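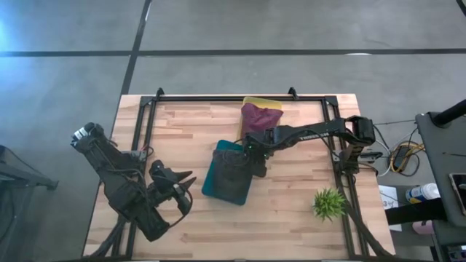

Galer Hardwax Oil on a butcher-block top: my review

March 2022

I have now finished two bench tops with Galer's clear hardwax oil and I'm a convert! The first was the seven-foot slab in my garage, which had been drinking up mineral oil since July and still looked thirsty. The second is a pale strip-wood top like the one in the photo.

You get a squat can, a white pad and a leaflet that is mostly warnings. Sand to 80, then keep going finer until you're bored (I stopped at 180), vacuum, and wipe on far less than you think you need. My first coat was too thick and went tacky at one end – my own fault, and an hour with a clean rag sorted it out.

What I love is the feel. It's still wood under your hand, with none of that plastic shine, and the darker strips get richer while the light ones hardly yellow. Coffee rings wipe right off. Wood glue pops off with a scraper, which made me very happy.

I tried Lockwood's version before this and it was fine, but the smell hung around for six days. Galer's was gone by the next morning with the door open.

Gripes: the lid bends if you pry it with a screwdriver, and the small can didn't quite stretch to a second coat on the long slab. Buy the bigger one.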